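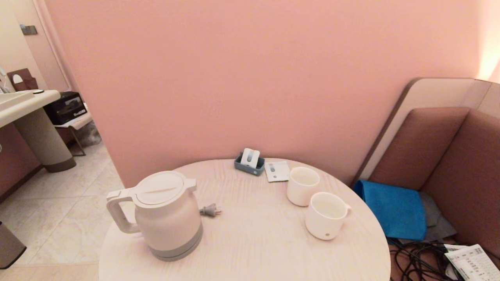 Week 2: Heat, temperature and why your tea goes cold

Handout for the evening class, Stadholm Learning Centre

Last week we got as far as the difference between heat and temperature, and a few of you (quite rightly!) said I'd rushed it. So let me go back over it before we start on cooling.

Temperature tells you how hot something is. Heat is energy on the move, going from a hotter thing to a colder one. A bath of warm water has a lower temperature than a cup of boiling water, but it has far more energy to give away, and that's why the bathroom is still steamy long after the cup has given up.

Three ways out

Energy leaves a hot drink by conduction, convection and radiation, and there's a fourth that the textbooks tuck away at the back of the chapter – evaporation. For an open mug it's often the biggest of the lot. The fastest molecules escape from the surface, the slower ones stay behind, and the average drops. Put a saucer on top and you'll slow it down a great deal.

Ho-yin Kao asked whether blowing on tea works because our breath is cold. Lovely question. Breath is warmer than most kitchens, but it's still much cooler than the tea, and it sweeps away the damp air sitting over the surface so that more water can evaporate.

Newton's rule of thumb

The rate of cooling goes with the gap between the drink and the room. Big gap, fast cooling. Small gap, slow cooling. That gives you a curve that drops steeply at first and then flattens out – please don't draw it as a straight line, I've seen too many of those.

It's only a rule of thumb, mind you. It works best in moving air, and evaporation spoils it a bit when the water is very hot.

Milk first or milk last?

If you have to wait before drinking, add the milk straight away. The tea drops a little at once, the gap to the room shrinks, and it loses heat more slowly from then on. Pak-hei Su doesn't believe me, so we'll argue it out in class.

To do before next time

Read pages 100 to 107 in the course reader. Try the problem on page 198, part (a) only, as part (b) needs specific heat capacity and we haven't met that yet. Bring graph paper and a pencil.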